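Clorstead Toilets & Cisterns
Floor-standing range

Perrin Two-Piece Toilet, White

$400, free pickup from the Tandon warehouse

The Perrin is a toilet. We mention it because the last catalog called it a "bathroom statement," and three people phoned to ask if it came with plumbing connections. It does. It also comes with a seat, a lid, a tank, and a bowl, in the traditional order.

We've sold 1,161 of them, mostly to landlords, who don't write reviews but do come back for more. If you want a heated seat, a night light, or a remote control, have a look at the Tama further down the range and bring a bigger wallet. The Perrin flushes when you push the thing you push.

White is the only color. We did a beige for a while. There are two left and you can have them cheap.

The tank is rectangular, with flat faces that wipe down in one pass, and the lid is thick and rounded at the rim. Stickers on the tank and the small blue one on the base peel off with warm water and a thumbnail. Please keep the one with the serial number until the warranty card is filled in, or take a picture of it, or at least remember what color it was.

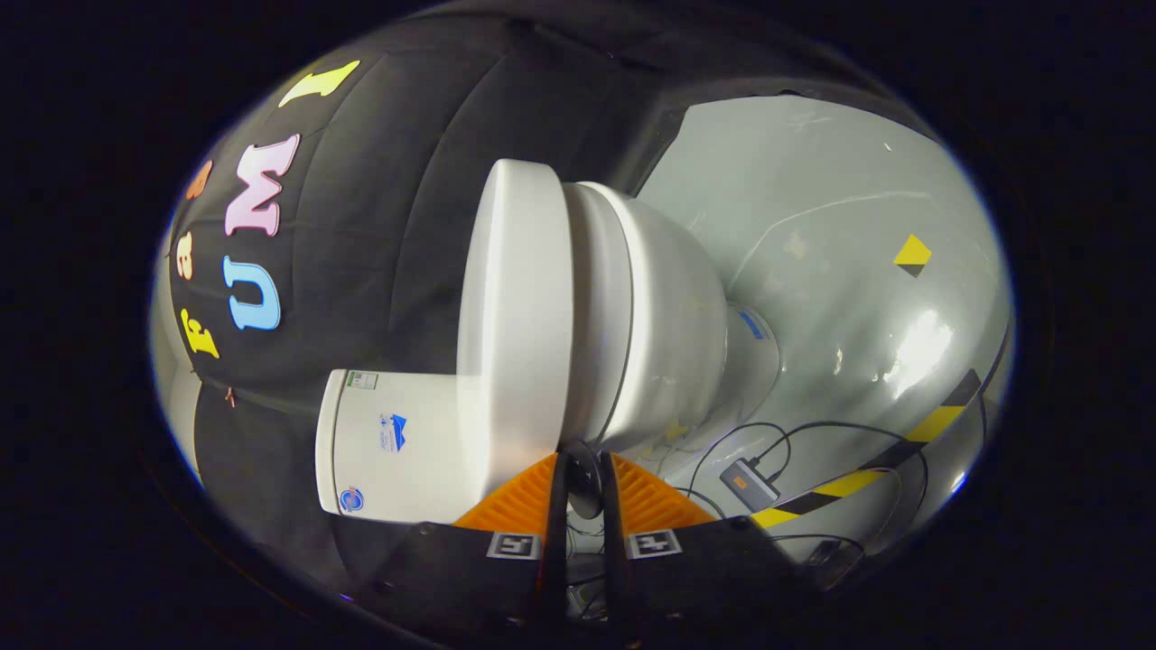 What's in the carton

- Bowl and pedestal, one piece
- Tank with fill and flush valves fitted
- Seat and lid with hinges
- Floor bolts, caps, and tank gasket
- Instructions, four pages, one of them useful

Supply line and wax ring are sold separately, as they are everywhere, and as everyone finds out on a Friday evening.

Weight and delivery

Boxed weight is 107 pounds. Delivery is to the curb. The driver is a pleasant man with a bad back and he won't be going up your stairs. Check the bowl for cracks before you sign, since we can't do much about a crack that turns up in February on a toilet delivered the summer before.

Spare parts

Seats, hinges, and valves are kept at Tandon. Ask for part list 154 and have your serial number ready.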